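The road into Jarberg climbs for eight miles through hayfields and old orchards, and if you come in June, as I always try to, you'll want the windows down the whole way. The town had 41 looms going once, and more than 1000 people to keep them busy, and you can still find folks on Mill Street who will happily give up an afternoon to tell you which red came from which dye house (and which one ran in the wash!).
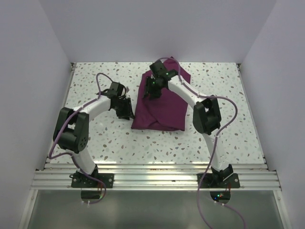 Lekell, across the river, always did the plainer goods -- tablecloths, napkins, sturdy things for everyday -- and there's a friendly grudge between the two towns that comes out every summer at the Tomar fair. I went meaning to stay an hour and came home after dark with a sack of remnants, a jar of plum butter and a long list of people I'd promised to write to, which I've been working through ever since.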